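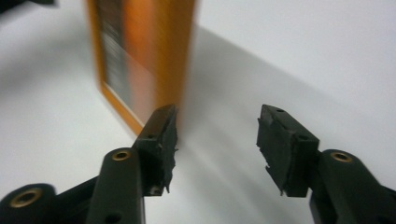
Marisa Couto
Coordenadora do futebol de formação, Clube Desportivo Fatell

Relatório de progresso à Fundação Tranditz, 25 de abril de 2026

Olá a todos! Prometi que este relatório chegava antes do fim do mês e cá está ele, escrito à mesa da cozinha entre um jogo de sub-11 e um saco de coletes para lavar. Vou tentar seguir a ordem do modelo que me mandaram, mas já sei que me vou perder pelo caminho.

Começo pelo que mais vos interessa, as equipas. Quando assinámos o apoio, em novembro, tínhamos seis equipas inscritas nos campeonatos distritais. Agora temos nove! As novas são os sub-9 B, as sub-13 femininas e os sub-15 B, que nasceram à pressa porque já havia miúdos a mais a ver os jogos do banco (ou nem isso, ficavam em casa, e depois deixavam de aparecer aos treinos). As sub-13 femininas arrancaram com 22 jogadoras inscritas. Eu tinha apostado em doze e tive de pagar os cafés.

Os resultados... bom, há de tudo. Os sub-15 A estão em segundo na série e ainda podem subir, faltam três jornadas e o jogo com o Keskinen é em nossa casa. Na primeira volta perdemos lá por 2-1, com um golo sofrido nos descontos de que prefiro não falar num documento oficial. Os sub-11 ganharam o torneio da Páscoa nos penáltis e andaram uma semana inteira com a medalha ao pescoço, incluindo na escola. As raparigas ainda só ganharam um jogo, mas foi em casa, 3-2, e o barulho naquela bancada foi uma coisa linda! Já os sub-15 B estão em último e vão lá ficar. Estamos a trabalhar para que não desanimem e a presença nos treinos tem-se mantido boa, mesmo nas semanas de chuva.

Passo às contas. Da rubrica de equipamento sobram 1.535 euros. Gastámos menos do que o previsto nas balizas amovíveis, que conseguimos comprar em segunda mão e em muito bom estado, e gastámos mais do que devíamos em bolas (desaparecem todas para o terreno do lado, já lá fomos buscar umas quantas com a escada). Gostava de vos pedir autorização para passar esse saldo para os transportes. Com as três equipas novas fazemos muito mais deslocações e a carrinha só leva nove pessoas. Nos jogos longe temos dependido dos carros dos pais, e há fins de semana em que as contas dos lugares só ficam fechadas na véspera à noite. O mapa de despesas vai em anexo, com as faturas todas. Falta uma, a do segundo kit de primeiros socorros, que segue assim que a farmácia nos mandar a segunda via.

O campo é a parte menos boa. O arranjo da drenagem do lado norte devia estar pronto em fevereiro e ainda não está. A Talter fez a primeira fase, abriu as valas e colocou os tubos, e depois parou três semanas por causa do mau tempo. Retomaram agora em abril e o novo prazo é o fim de maio. Entretanto adiámos quatro jogos em casa e jogámos dois em campo emprestado, o que nos custou o aluguer e a receita do bar. Sei que isto mexe com o calendário do vosso segundo pagamento e prefiro dizê-lo já: acho que cumprimos, mas sem folga nenhuma.

Na formação de treinadores estamos em dia. Quatro pessoas acabaram o curso de grau I e duas estão a meio do estágio. Os sub-9 B já têm treinador próprio, o que me devolveu as manhãs de sábado (as que sobravam).

Até ao próximo relatório quero ter feito estas coisas: acabar a drenagem e voltar a jogar no lado norte, abrir as inscrições da época nova logo em junho, arranjar mais uma pessoa para a equipa técnica das sub-13 e resolver o horário dos treinos, que com nove equipas e um campo e meio está um quebra-cabeças. Estou inclinada a pôr os sub-15 a começar às oito da noite, mas há pais contra e percebo-os bem.

Se quiserem vir ver um jogo, o do Keskinen é o melhor que temos para oferecer. Mando a hora assim que a associação a confirmar. E digam-me qualquer coisa sobre o saldo do equipamento antes de meio de maio, se puderem, que tenho de dar resposta à empresa dos autocarros.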